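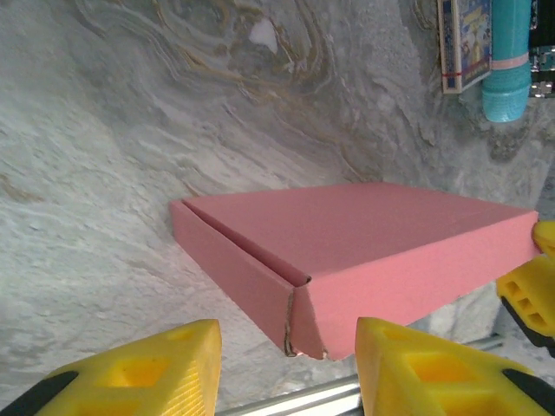
Figure 1. Two-arm hold on a mailer-style carton, seen from the wrist camera of one arm.

Unit 4: Finger inspection and replacement, Stosoler two-arm cell
Prepared by Khanyisile Ngubane, Whitcombe automation lab

4.1 Scope
These notes cover the compliant fingers on both arms of the cell. Arm calibration is in Unit 3. Controller faults are in Unit 6.

4.2 Finger construction
The fingers are yellow plastic with an open lattice of square and rectangular cells, held on black mounting parts. The lattice lets the finger deform around the load. A worn finger deforms unevenly, and the load rotates as it is lifted. On the finger at lower left in Figure 1 the ridged side face can be seen clearly. Ridge wear is judged on this face, under the bench lamp, with the finger off the arm.

4.3 Isolation
Park both arms in the service pose. Remove any carton by hand. Press the stop, turn the key to SERVICE and keep the key on your person. Wait 10 seconds before touching either gripper.

4.4 Inspection
Check each cell wall for whitening, which precedes cracking. Flex the tip with a thumb and release it; it should return without a set. Wipe the ridges with a damp cloth. Cardboard dust packs into them and is often mistaken for wear. Reject a finger with any split wall, wherever it is.

4.5 Replacement
Fingers are changed in pairs. Undo the mount screws, withdraw the finger straight along its axis and clean the seat. Fit the new Jikar finger, part 69, and tighten evenly. Reset the cycle counter for that gripper only. The service interval is 2000 cycles, whether or not wear is visible.

4.6 Test lift
Run program 39 with a flat carton, one gripper at each end. The carton in Figure 1 has a frayed, torn corner with brown corrugated board exposed, close to where a finger bears on the front edge. Note damage of this kind on the Brudia log sheet before the test, so that it is not later attributed to the new fingers. Use a sound carton for the acceptance run.

Reading for next session: Unit 5, wrist camera mounts and cable routing.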